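Power boards and leads – the Clistham bench

Gallery updated 2019-06-09

Amber Rowbotham and Prasetyo Osman spent most of May sorting the electrical drawer at Clistham. The drawer had been filling since the move from Garside, and people had stopped putting things back in it. What follows is the part that got kept. Click a picture for the larger size.

Boards with USB

We settled on one pattern of board for the benches so that spares can be swapped without reading the back of each one. They come in white and in orange. White is for the long table and orange is for anything that gets carried to Billey. Both colours have the same model number, S204, and the USB ports sit in a row beside the universal sockets.
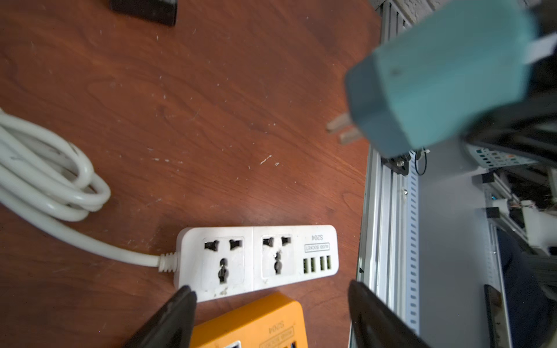 The universal sockets take flat-pin plugs as they are, so the bag of travel adaptors has gone to the Stedach shelf. If you need one, sign it out. Please don't bring your own double adaptors from home – we threw out 2 of those with cracked cases.

Scuffs on a board are fine. A damp cloth gets most of them off, with the board unplugged first. Anything with a split cord or a loose collar goes in the red tub by the door and Prasetyo will look at it.

Coiling

Cords are coiled loosely, never wrapped tight around the board. Amber has put hook-and-loop ties in the top drawer, cut from a roll of 100. Use one per lead and leave the tail long enough to grab.

Still to do

The labels for the black leads haven't been printed. The old numbering stopped at 49 and we would like to carry on from there. Extension reels are next, and those pictures will be added to this page when they are done.

Back to Clistham galleries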